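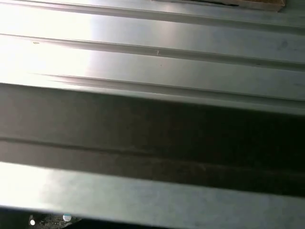 波纹金属板做小棚屋面：量料、裁切和固定

给自行车棚、柴房或者工具间换屋面，波纹金属板是比较省事的材料。重量轻，一两个人能搬，坏了可以单张更换。下面的步骤按单坡小棚来写，坡度不大，檩条是木头的。双坡屋面做法相同，多一道屋脊盖板。

一、先看檩条，再买板

旧屋面拆掉以后先检查檩条。用螺丝刀往木头里扎，扎得进去的地方就是朽了，整根换掉，不要只补一段。檩条要和波纹方向垂直，间距按卖家给的板厚对照表来定，薄板配密檩条。我们这次做的是 Retora 院子后面的柴棚，原来的檩条间距偏大，中间加了两根。

檩条上表面要在一个平面内。从第一根到最后一根拉一条线，高出来的地方刨掉，低的地方垫木片。这一步马虎了，后面打螺丝时板会被拉出凹坑，积水和响声都从这里来。

二、量尺寸

要量三个数：坡长、屋面宽度、对角线。

坡长从最高处量到檐口，再加上檐口出挑。出挑留 5 厘米，有天沟的话让板边伸到天沟宽度的三分之一处。不要一直伸到沟中间，大雨时水会冲过去。

屋面宽度用来算张数。要用板的有效宽度来除，不能用总宽度。有效宽度是扣掉搭接之后剩下的尺寸，标签上一般两个都写。我们用的 Skasance 板，有效宽度是 937 毫米，刚开始按总宽算，少订了一张，星期二又跑了一趟。

两条对角线如果不相等，说明棚子不方正。差得不多可以用侧边包边遮住，差得多就要在最后一张板上斜着裁。

三、工具和材料

波纹金属板，按张数多备一张
带橡胶垫圈的自攻螺丝
封檐用的泡沫堵条，波形要和板一致
丁基胶带
侧边包边和顶部泛水板
电剪或手动铁皮剪
电钻，带深度限位的更好
墨斗、卷尺、木工铅笔
防割手套、护目镜、耳塞
结实的梯子，和一块能横跨檩条的跳板

四、裁板

能让店里按长度裁好最好。自己裁的话，把板架在两根木方上，切口两侧都要有支撑。横着切波纹用电剪，顺着波纹切用手动铁皮剪就够了，沿着波谷走。

不要用角磨机。火花会烧坏切口附近的镀层，飞出去的铁屑落在板面上，淋几次雨就是一片锈点。手边如果只有角磨机，至少把板面盖严，切完马上用软毛刷扫干净。

切口用锉刀去毛刺，再刷一道冷镀锌漆，晾干后再上屋面。裁下来的边角料卷好放进桶里，不要扔在草地上。

五、铺第一张

从下风的一侧开始铺。这样每张板的搭接口都背着主要风向，雨不容易往里灌。我们这里刮西风，所以从东边往西铺。

第一张板决定后面所有板的方向。先在檐口弹一条线，板的下沿对齐这条线，侧边再用直角尺核对。核对好以后只在上下各打一颗螺丝，退到地面看一遍。看着歪就拆下来重来，这时候改还很快。

檐口的泡沫堵条在放板之前就要粘好，粘在最下面一根檩条上。等板都打完再往里塞，塞不匀，老鼠和马蜂也能进。

六、搭接

左右方向搭一个半波。坡度很缓的屋面搭两个波，并在搭接处贴一条丁基胶带，贴在靠外侧那个波峰上。

坡长超过单张板长的时候要上下搭接，上面的板压着下面的板，搭接长度不少于 19 厘米，搭接位置必须落在檩条上。缓坡还要再长一些，照厂家的说明做。

每铺三张，量一次檐口到屋脊的距离，左右两头各量一次。两边数字对不上，说明板在慢慢转，每张稍微调一点就能纠回来。

七、打螺丝

螺丝打在波峰还是波谷，各地做法不一样。木檩条的小棚屋面我习惯打在波峰，水走波谷，钉孔不泡在水里。打波峰要用长一点的螺丝，拧的时候手要轻，拧过头波峰会塌下去。

合适的力度是橡胶垫圈刚好被压平，边缘微微鼓出来。垫圈能转动就是太松，垫圈从金属片下面挤出一圈就是太紧。太紧的要退出来换新垫圈，原来那个已经压坏了。

檐口和屋脊处的檩条隔一个波打一颗，中间的檩条隔两个波打一颗。先在板上弹线再打，螺丝排成直线，也能保证每颗都咬进木头。打空的孔不要留着，换一颗粗一号的螺丝，或者用同色的密封铆钉堵上。

打孔留下的金属屑当天就要扫掉。

八、包边和泛水

侧边包边从檐口往上装，上一段压下一段，重叠 10 厘米，中间打两道密封胶。包边要盖过最外侧的一个波峰。

棚子靠墙的，顶部要装泛水板。泛水板上口嵌进砖缝，下口盖住波纹板，空隙用堵条填上。砖缝用切割片开槽，深度 2 厘米，清灰以后再填密封胶。Ga-eun Yeon 那间靠墙的工具房只在墙面上打了胶，没有开槽，过了一个冬天胶就脱开了，后来还是按开槽的办法重做。

九、防冷凝水

金属板底面在冷天会结露，二月前后最明显。放柴火的棚子四面透风，可以不管。放工具或者自行车的，在檩条上先铺一层防潮透气膜，略微松一点，让水顺着膜流到檐口外面。也可以买底面带吸湿毡的板，Flamard 和 Royer 两家建材店都能订，价格高一些，省掉铺膜的工序。带毡的板在檐口处要把毡封住，一般是刷一道清漆，不然雨水会顺着毡往上吸。

十、上屋面时怎么走

尽量在跳板上干活。必须踩板的时候，踩在有螺丝的那一排，脚横跨两个波峰，穿软底鞋。板面有露水或者霜的时候不要上去。风大的日子也不要搬整张板，一张长板迎风的力量足够把人从梯子上带下来。

十一、以后的维护

每年秋天落叶之后清一次天沟和波谷，顺便看垫圈有没有开裂。划伤的地方擦干净补漆。不要让铜管或者铜避雷线的水滴到镀锌板上，滴水的位置会很快锈穿。屋面上的苔藓用软刷和清水刷掉，钢丝刷和含氯的清洁剂都会伤镀层。

剩下的那张备用板平放在棚里，下面垫木条，一头略高，板面上不要压东西。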